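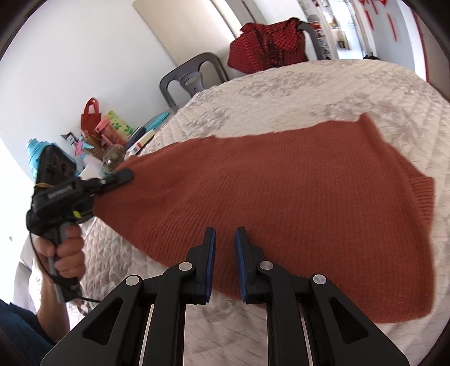
Why Does Ribbed Knit Stretch? Our Textile Science Project

Report for the Stirwood materials elective, 2018-01-05

What we wanted to find out

Everybody in our group owns at least one sweater that has gone baggy at the cuffs, and at least one that never has. We wanted to know how much of that comes from the yarn and how much comes from the way the loops are put together. It sounded like a small question in June, when we picked it, and it grew into the most fun we have had in a lab!

Some background

Woven cloth is made of threads that cross over and under each other, so it mostly stretches on the diagonal. Knit cloth is made of loops pulled through loops. A plain knit has all its loops facing the same way, and the edges like to curl. A rib swaps between knit columns and purl columns. The purl columns sink back, the knit columns stand up, and the whole fabric folds in on itself sideways like a tiny accordion. When you pull it, the folds open first, and only then do the loops themselves start to change shape.

Materials

We knitted 30 swatches on the same pair of needles, half in plain knit and half in a 2 by 2 rib. The yarns were Celtov wool and Malik cotton, in the closest thickness we could match. We cast on the same number of stitches every time, which meant the rib swatches came out a lot narrower (we had to redo our clamp because of this).

Method

Each swatch was pinned flat overnight without stretching it, then measured across the middle. We clamped one side to a board, hung a small weight from the other, waited, and measured again. After that we took the weight off, let the swatch rest on the bench and measured a third time. With the repeats we ended up with 233 readings in the notebook.

For the wear test we built a crank that tugged a swatch and let it go, over and over, 3,000 pulls per swatch. The crank is called the Flillik and we are very proud of it, squeaky as it is.

Results

Rib stretched farther than plain knit in both yarns, and the gap was easy to see even without a ruler. Wool rib came back closest to its starting width. Cotton rib stretched nicely but stayed wider afterward, and after the crank test it looked tired. Steaming brought some of the cotton swatches partway back, a lovely surprise we had not planned for.

Problems

Our stitches got tighter as we got better at knitting, so the early swatches are looser than the late ones. We would mix up the order next time. One cotton swatch slipped out of the clamp and we left it out of the averages.

Next steps

We would love to try a wool and cotton blend, and a 1 by 1 rib on the same needles. The Flillik also needs oil.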